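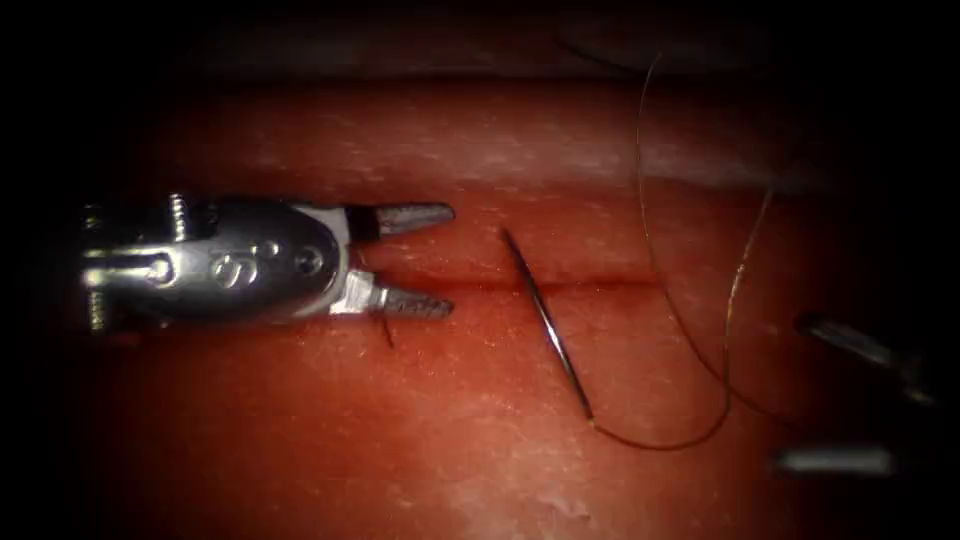

A curved suture needle lies across a straight cut in a red practice surface.

How Stitches Close a Cut
Birkolard Science Pages for Young Readers, Unit 12: Joining Materials

A cut in skin has two edges. If the cut is small, the edges stay close together and the body repairs the gap without help. If it is long or deep, the edges may pull apart. A doctor can then join them with thread. Each loop of thread is called a stitch. The medical word for the thread, and also for the stitch, is suture (say SOO-cher).

Stitching wounds is an old method. A stitched cut has been found on an Egyptian mummy from some 3,000 years ago.

The needle

A needle for sewing on a button is usually straight. It goes down through the cloth on one side and is pulled out on the other. Skin is different: the doctor can reach only the top. For this reason most suture needles are curved. The point goes in on one side of the cut, travels below the surface, and comes up on the other side. The doctor turns the needle along its own curve. Pushing it straight ahead would make the hole wider and could bend the needle.

Suture needles often have no eye. The thread is fixed into the blunt end at the factory, so the needle and thread pass through the same small hole.

The thread

Suture thread must be thin, smooth and strong. It can be one single strand, like fishing line, or many fine strands braided together. A single strand slides easily. A braid bends more easily and holds a knot better.

Some thread is absorbable. The body breaks it down slowly, and it does not need to be taken out. This kind is often used deep inside the body. Other thread is non-absorbable. When it is used on skin, it is cut and removed once the edges have joined. Thin thread is usually held with a tool that has narrow jaws. Small ridges on the jaws keep it from slipping.

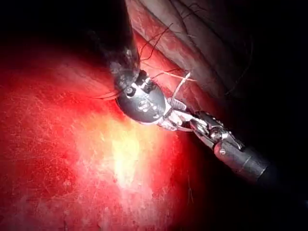
Photo: Birkolard Picture Desk / Kemby

The knot

A stitch without a knot would slide out. The usual knot is the square knot. It is made from two simple knots, one on top of the other, tied in opposite directions. If both are tied in the same direction, the result is a granny knot, which slips more easily. Smooth thread may need extra turns.

Tightness matters too. The edges should touch gently. A stitch that is too loose leaves a gap, and a stitch that is too tight squeezes the skin and slows healing. Loose thread has to be kept under control during the work, with enough length left to tie.

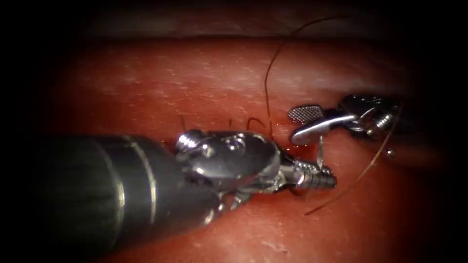
Try it with felt

You need a piece of thick felt, a blunt plastic needle, and yarn. Ask an adult to cut a slit in the felt. Never practice on skin.

1. Thread the needle. Leave a short tail of yarn.
2. Go down through the felt on one side of the slit and up on the other, at the same distance from the edge.
3. Pull until the tail is as long as your finger.
4. Cross the ends, tuck one under, and pull flat.
5. Cross them again the opposite way and pull flat.
6. Trim the ends and start the next stitch a short space away.

Before each knot is pulled flat, the yarn forms a loop. Keep the loop open and untwisted while you pass the end through it. 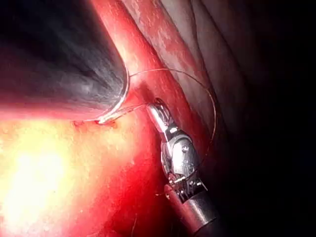
One reader wrote to ask whether a single long thread could be used for the whole cut, with a knot only at the start and the finish. It can. This is called a continuous suture, and it is faster to sew. If the thread breaks in one place, however, the whole row may loosen. Separate stitches, called interrupted sutures, take longer, but each one holds by itself.

Words to know
Absorbable: able to be broken down by the body.
Braid: strands woven over and under each other.
Suture: a stitch used to close a wound, or the thread it is made from.

Page last checked 27 September 2018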